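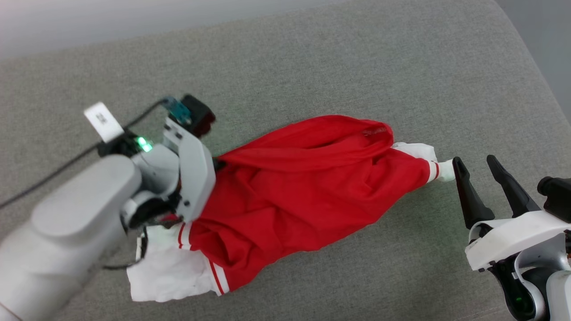 Which part of a gripper decides whether it can pick up a sleeve?
The fingertip, in most of our trials. Stroke and rated force mattered less than tip thickness and how the two tips met when closed on a single layer of cloth.

Speaker notes – Comparing two finger sets on garments
Session slot: 16 minutes plus questions. Skip the backup slides unless asked.

Slide 1. Title
Name of the project is Kamumness. Say it once, spell it once, move on. State the scope early: parallel grippers, two arms, clothing on soft surfaces. No suction, no needle grippers, no multi-finger hands.

Slide 2. Why cloth
Rigid parts forgive a bad approach angle. Cloth moves when touched. A finger that lands 6 mm too high closes on air, and one that lands too low pushes into the cushion and drags a fold along with it. On a hard table the second error trips the force limit. On upholstery it does not, and the arm carries on as if nothing happened.
Pause. People who have only worked on tabletops usually want to ask about this. Tell them it comes back on slide 6.

Slide 3. Hardware
Two finger sets. The Erkano set is wide, with a flat inner face. The Treloar set is tapered, with openings near the tip that let it flex under load. Both bolt to the same gripper body with an adapter plate. Controller is the Graltus in both cases, same firmware, same gains. Mention the gains because somebody asked last time and the answer was not on the slide.
Adapter plate adds length. The tool center point was measured again after each swap. Do not go into the procedure.

Slide 4. Trial design
2717 grasp attempts in total, over 7 garments. Each attempt has a target point set by the operator and a pass or fail recorded after a lift and a short hold. Pass means the cloth stays between the fingers through the hold. It does not mean the grasp was at the right spot. Placement error is a separate column and gets its own slide.
Garments include a two-color jersey, a lined jacket and a thin shirt. The jersey is the most useful for cameras, with strong color edges near the cuffs. The jacket is the worst case for force.

Slide 5. Wrist view

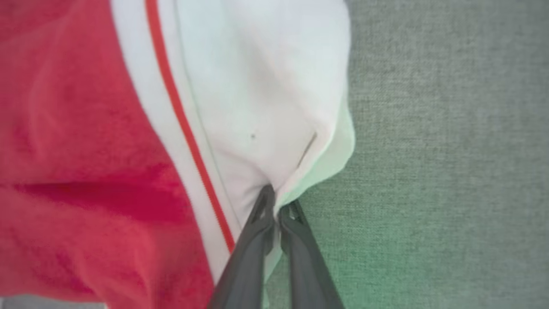
What does a wrist camera add if there is already a camera at the head?
It shows the contact area when the arm itself blocks the head view. The head camera is still the better source for where the rest of the garment lies, so we run both and let the operator choose.

Talk track for this slide: tips and cloth need to be in view together. With the camera mounted too far forward the tips drop out and closing becomes guesswork. Too far back and the gripper body takes up the lower half of the picture. We settled on one mount position for each finger set and did not tune it again.
Exposure is fixed. Auto exposure reacted to white fabric coming close and darkened everything else, including the fold line we wanted. White balance is fixed for the same reason. Some tint remains toward one side and we left it alone.

Slide 6. Results by surface
Hard table: the two sets are close. The flat face does slightly better on the jacket, where there is more material to hold.
Cushion: the tapered tips win on thin cloth. They get under a fold without pressing the whole surface down. The flat set tends to close on two layers where one was wanted.
Say clearly that the cushion was the same one for all trials. A firmer or smoother one may give other numbers, and we have not tested that.

Slide 7. Two arms
One gripper holds, the other goes to the far end. The holding side should be gripping before the second arm starts its approach. When both moved at once, the garment shifted and the target point was stale by the time the second gripper arrived.
Holding force can be low. Raising it did not reduce slip on the jersey and left marks on the shirt.
Cable routing: keep slack off the work surface. A loose cable under a sleeve gets picked up with the sleeve. Three attempts were thrown out for this and they are not in the total.

Slide 8. What we would change
– Softer pads on the flat set. Ordered, not fitted yet.
– A slower final close on the Graltus. The current profile is fast over the last few millimeters and can push thin cloth out before it is pinched.
– Placement error measured from the wrist camera. At present it is read by hand from the head view, and the reading is poor when the forearm is in the way.

Slide 9. Questions
Likely ones: cost of the finger sets (not discussed here), wear on the tips (not measured), whether a learned policy was used (no, all attempts were teleoperated). If someone asks for the data, point to the Kamumness page. Raw video is not posted, only the attempt table and the mount drawings.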